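Bettencourt College
Department of Early Childhood Studies
Course Handout 5: Sorting, Naming and Early Vocabulary
Instructor: Hina Virk
Revised January 3, 2022

Purpose of this handout

This handout supports the fifth lecture of the course and should be read before the seminar. It sets out how young children come to group objects, how the words they hear affect those groups, and how an adult can observe the process in an ordinary playroom. Students who missed the previous lecture should first review the notes on joint attention.

1. Categories before words

Children begin to treat some things as alike well before they can name them. A child who bangs one spoon will often bang another, and will handle a soft toy differently. The lecture uses the term "working group" for any set of objects that a child treats in the same way, whether or not an adult would put them together.

Working groups may rest on shape, on use, on place or on a recent event. An apple and a ball may belong together for a child who has just been rolling both. Adults tend to hear this as an error. For the purposes of this course, it is recorded as a grouping and the basis for it is noted.

2. Levels of naming

The same object can be named at several levels. A banana is also a fruit, and a fruit is also food. Most adults speaking to a young child choose the middle level without thinking about it, and these are usually among the first names that children learn. Wider words such as "food" or "clothes" come later, partly for the reason that no single shape goes with them.
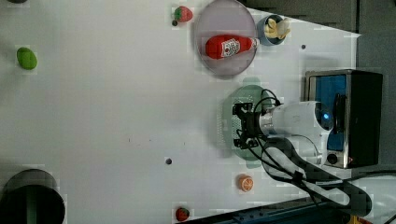 Wider words cause particular difficulty when the members of a group look nothing alike. A child may accept that an apple and a pear are both fruit and still refuse the word for something long or very small. Toy food brings the question out clearly: a red strawberry with a green leafy top and a yellow banana standing in a blue cup share neither color nor outline, and the child must rely on what has been said about them. A ketchup bottle raises a further point. It goes with a meal, yet many children will place it with cups and jars, following the container and leaving aside what it holds. Both answers are to be written down as given.

3. Overextension and underextension

Overextension is the use of a word for too many things, as when every four-legged animal is called "dog." Underextension is the reverse: "shoe" may mean only the child's own pair. The second is harder to observe, as a child who stays silent gives the observer little to record. Students should test for it by asking the child to hand over an object, using the word in a plain request.

The observation records collected by Janka Šindelář at the Brulthorpe nursery contain 22 entries of both kinds. Copies are held at the department office and may not be removed.

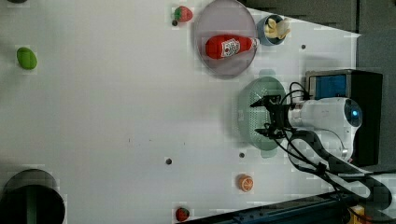
4. The role of the adult

Correction by contradiction ("No, it is not a dog") has limited value, as it removes one name and supplies none. Students are asked to compare it with a reply that gives the right name and one further fact: "It is a goat. It has horns." The seminar will consider transcripts of both types, prepared by Ross Swanson and Oľga Tichý.

Adults should also leave time for an answer. A second question asked too quickly often replaces the first in the child's mind, and the record then shows a reply to a question that was never finished.

5. Preparation for the seminar

Read the Osberg transcript in the course packet and mark each naming word as narrow, middle or wide.
Write one page on a grouping that you have observed in a child under five. State the basis of the grouping if it can be determined.
Bring the completed record sheet. Names of children must be replaced by initials.

The written assignment for this unit carries 40 points and is due in March. It should be no longer than 2000 words. Requests for an extension are to be made in writing to Blažena Bartoš at the department office before the due date.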